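Terkville Residents' Board – Housing and Repairs
Topic: Proposed change to the redecoration allowance
Last updated: January
Opened by Babita Shakya, 09.40

B. Shakya (moderator)
Members are invited to comment on the proposed change to the redecoration allowance. At present a tenant may claim once per tenancy towards paint and sundries. Under the proposal, the allowance would be replaced by a standard colour scheme applied by the contractor between lettings. The scheme covers 1,721 homes. Comments should be confined to the proposal. Individual repair requests should go to the Pudura Road office in the usual way.

Zdislava_M
I wish to record my support. When I moved in, the previous occupant had painted the hall dark brown and it took four coats to cover. A pale neutral finish offends no one and can be touched up from a single tin.

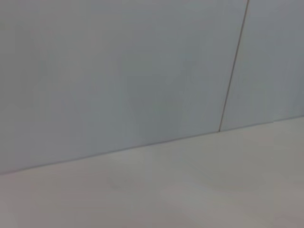

Pale blue-grey wall above a light beige-grey surface.

G. Matar
I must disagree with the previous contributor. A blue-grey may look well enough in a south-facing room, but many flats in Plaso Court face north and receive very little sun from October onwards. In such rooms a cool grey is cheerless. I would ask that tenants be offered at least one warm shade, and that the allowance be kept for those who wish to do the work themselves.

Zdislava_M
Mr Matar's point about north-facing rooms is fair. I would accept a choice of two colours. I do not accept that the allowance should continue alongside it, as the cost would then be met twice.

E. Frerichs
Could the moderator confirm whether kitchens and bathrooms are included? The notice refers only to "walls and ceilings". Tiled areas are a separate matter in my view and ought to be left out, provided that the grout is sound.
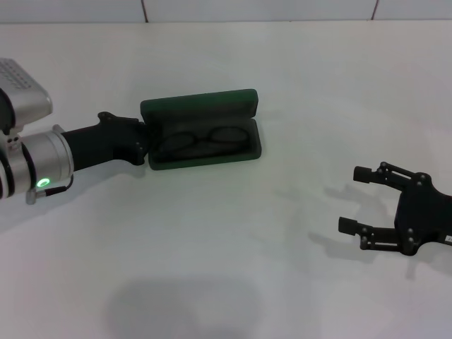
My own concern is with re-grouting, which was promised to our block two winters ago and has not been carried out. I should not like to see money moved from that work to pay for paint.

B. Shakya (moderator)
Kitchens and bathrooms are included for painted surfaces only. Tiling and grout remain under the planned repairs budget, which is not affected. I have asked for a date for Mrs Frerichs's block – none has been given so far.

W. Khasawneh
The notice allows 28 days for comment. That is too short for those who do not use this board. Paper copies should be placed in each entrance hall. I am otherwise with Mr Matar on the question of the allowance.

B. Shakya (moderator)
Paper copies will be placed in entrance halls this week. The period for comment is unchanged at present.

Contact: Housing and Repairs, Pudura Road office | © Terkville Residents' Board | Back to top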